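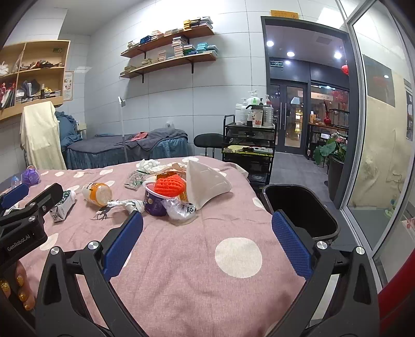
Purple cup, orange knitted ball, polka dots.

I said yes to running the spring sales meeting before Parvaneh had even finished asking me. I do this all the time! Somebody needs a thing done, there's a silence, and my mouth goes "sure, I can take that" while the rest of me is still reading the agenda.

So now I have until April to plan two days for 34 people, on top of my regular accounts, and I've been thinking a lot about why I can't let a silence sit there for more than a second or two. My old boss at Sestach, Bijan Golestani, used to wait. You'd ask him for something and he'd write it down, say "let me look at my week," and come back after lunch. It drove me nuts when I was new (I thought he was being difficult) but he finished everything he took on, and I was the one eating crackers at my desk at eight at night.
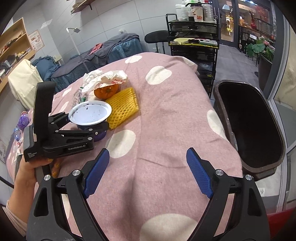
Anyway, I tried his trick last week. Razia from the Clirkunen account wanted a new report by morning and I told her I'd check and call her back in 15 minutes. My heart was pounding, which is silly, it's a report. When I called back I said I could do the short version by morning or the full one two days later, and she picked the full one. She didn't even sound annoyed!

I've also made a list of everything I've agreed to since New Year's, and it runs to over a page. Some of it I don't remember agreeing to at all. I'm handing the newsletter back to Forough, who wanted it in the first place, and I'm going to ask Parvaneh if I can split the meeting with Banafsheh, because she knows the hotel people and I don't know anything about hotels. Haven't asked yet. Probably tomorrow, if I can catch her before the coffee runs out.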